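Print this article | E-mail this article

This site uses cookies to remember your reading preferences. Accept | Manage settings

4. Sorting soft packaging on a household table

4.1 Why fruit nets

Much of the earlier work on home waste sorting deals with rigid items such as bottles, cans and cartons. Soft packaging is usually lumped together as "film and other." We think this hides a problem. In the household diaries collected for the Hutsuliak survey, 283 entries mention foam fruit nets, the stretchy sleeves that protect single apples, pears and mangoes in transit. The entries disagree about where the nets should go. Some households put them with plastic bags, some with general trash, and a fair number keep them in a drawer for wrapping glasses or ornaments.

Foam nets are also awkward to sort by sight. An unused sleeve is a short open tube. Once it has been pulled off the fruit it may stay open, fold flat, or twist so that the mesh closes up. Two nets of the same make can look like different objects a minute after being dropped on a table. Color is often the only feature that stays the same, and color says nothing about what the net is made of or which bin will take it.

4.2 Table and materials

The sorting area was a home table covered with a printed cloth. We kept the cloth on for all sessions. A bare white surface would have made small wrappers easier to find, but people do not clear their tables down to a bare white surface before they throw things out, and the leaf pattern gives the kind of clutter that small pieces get lost in. A large basin was placed beside the table.

Items were taken from a stock of used packaging kept in a Mokeletti storage crate. The stock held fruit nets in several colors, thin carrier bags, snack wrappers, printed paper and clear pouches. Nothing was washed or flattened before use. Wrappers were left crumpled as they came out of the crate, and bags were neither tied nor smoothed. Fruit was sometimes left on the table as well. This gave us a check on whether sorting was led by the packaging itself or by anything colorful that happened to be within reach.

Items were spread by hand at the start of each session, with no fixed grid. Overlap was allowed. In the Indulis protocol, on which ours is partly based, every item must lie clear of its neighbors by the width of a hand. We dropped that rule after the pilot sessions. It took a long time to set up, and the tables it produced looked nothing like the ones described in the diaries.

Each session ran for 20 minutes or until the table was clear. The order of removal was left open. Figure 3 gives two views of the table.
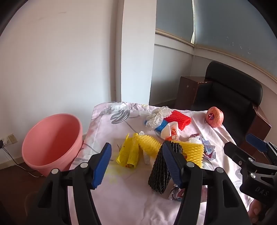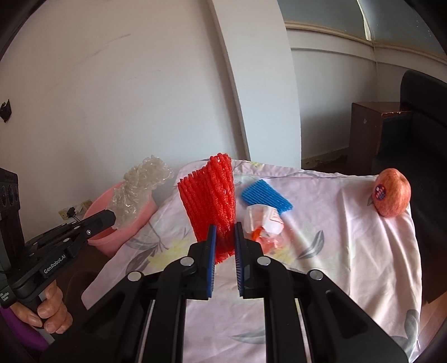
Figure 3. Foam fruit nets among mixed soft packaging on the printed cloth. First view: black net upright, with yellow, red and blue nets also on the table. Second view: red net held upright, blue net lying flat.

4.3 Net states

We coded each net by its state just before it was lifted. The labels are "open" (the tube stands or lies with its mouth apart), "flat" (both walls touch along most of the length), "folded" (at least one crease across the length) and "mixed" (any other combination). The labels were agreed after a first pass by two coders. They worked separately on 30 stills and then compared notes. Most of the disagreements came from nets that were flat at one end and bunched at the other, and "mixed" was added to deal with those.

The yellow and black nets in the first view show why a single category would not be enough. The black one stands upright and can be approached from either side. One of the yellow ones is creased in a zigzag, with several short faces pointing different ways, while the other is flattened. We would expect each to be picked up differently even though they serve the same purpose.

Stacking was coded separately. A net resting on another net was marked "on," and the lower one "under." Contact with bags or wrappers was noted in a free text field – we had first planned a fixed list, but it grew too long to be useful. Teguh Yeoh did the second round of coding, using the Sandix worksheet with 17 fields per item. Four of those fields were later dropped because they were blank in nearly every row.

4.4 Ragged and damaged nets

A net with torn strands was kept in the stock as long as it could still be recognized as a net. Loose scraps of foam were treated as separate items and given the label "piece." We did not match pieces to the nets they may have come from. The diaries suggest that small scraps are the part most often left behind on the table after clearing, and they are considered again in Section 5 together with corners torn from snack wrappers.

Contact the editorial office | Copyright and reuse terms | Back to top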